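Ticket 2361: Cell 7, left hand not accepting jog after operator enters table area
Reading time: 3 min
Site: Fliltbridge
Opened by: Kulsoom Minhas
Assigned to: Aurel Bogdan
Status: Closed, procedure change pending

Kulsoom Minhas, 9:10 a.m.
Left hand on cell 7 stops responding to jog commands from the pendant. Right hand is fine. No fault light. The Husar controller shows "hold, external" for the left side only. I cleared it twice and it came back both times as soon as I reached for the jog key.

Aurel Bogdan, 9:35 a.m.
Please don't clear it again until we know what is raising it. The site rule is one clear, then stop and log. Is anyone else's lock on the disconnect? Which mode is the key in?

Kulsoom Minhas, 9:42 a.m.
No locks. Key is in teach. I have the only pendant. Speed is capped at the teach limit on both arms.

Aurel Bogdan, 10:20 a.m.
Pulled the log. The hold is raised by the cable strain check on the left wrist. It was added in the March update and it is on by default. The threshold is 3000 counts and the left wrist reads over that whenever the arm is in a raised pose. The right wrist stays under it.

So the hold is doing what it was set up to do. What went wrong is that the text on the pendant doesn't say which check fired, and the cell sheet at the table is still the old revision. It doesn't list the strain check at all.
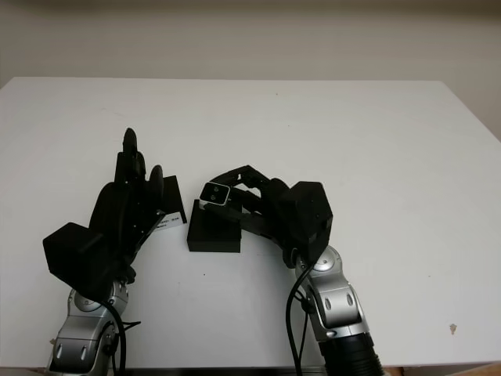
For anyone working on this cell before the new sheet is posted, use these steps:

- Key to teach, pendant in hand, one person inside the marked line.
- Look over the cable run on both arms before enabling. It needs slack at the wrist through the full pose, and no tie should be pulling on a connector.
- If a hold comes up, clear it once. If it returns, take the key out and open a ticket.
- Do not raise the strain threshold from the pendant. That takes a second sign-off.
- Hands stay off the table while either arm is enabled, even if only one side is moving.

Gwenllian Bowen, 11:05 a.m.
Agree with the steps. One question on the last one. The Stumedum fixtures get reset by hand between runs and people have been doing that with the right arm enabled and idle. Is that covered?

Aurel Bogdan, 11:12 a.m.
Yes. Idle is still enabled. Disable both sides, reset the part, step back, then enable. It adds about 21 seconds a run.

Tímea Lengyel, 1:50 p.m.
Reset the ties on the left cable with Kulsoom. Disconnect locked out for the work, both our locks on. Ran the raised pose five times at teach speed afterward. Highest reading was well under the threshold and no hold came up. Threshold left as it was.

Aurel Bogdan, 2:15 p.m.
Closing. Two items carried over: the new revision of the cell sheet (me), and a request to Husar for the check name to show in the hold message (Gwenllian). Cells with the same update need their left and right wrist readings logged before the next shift uses them.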